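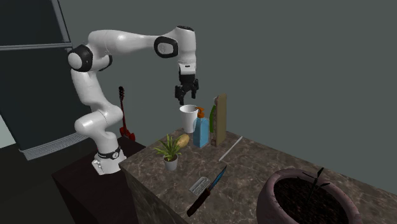 Two changes to the weigh-in procedure were enough, according to the head coach of the Kalden wrestling club, and a third would have confused the younger athletes. The club now checks weight at 6:30 a.m. on the morning of competition and allows no second attempt.

"The old window was three hours long," the coach said. "Athletes used it to cut."

Kalden hosts the Prando Cup in May. Entries stand at 200, spread over 2 age groups, and bouts will run on 3 mats. Seeding follows the Mazurek ranking list, in which a win by fall carries more weight than a win on points.

Asked about the par terre position, the coach was brief. "We drill the gut wrench from both sides. Most juniors turn only to the left, and a decent opponent blocks that in the first period."

The venue, Pritari Hall, seats 805. Warm-up space is limited to the side corridor, and the coach wants one mat kept free until the first session begins.

"Twenty minutes per group," the coach said. "Then clear it."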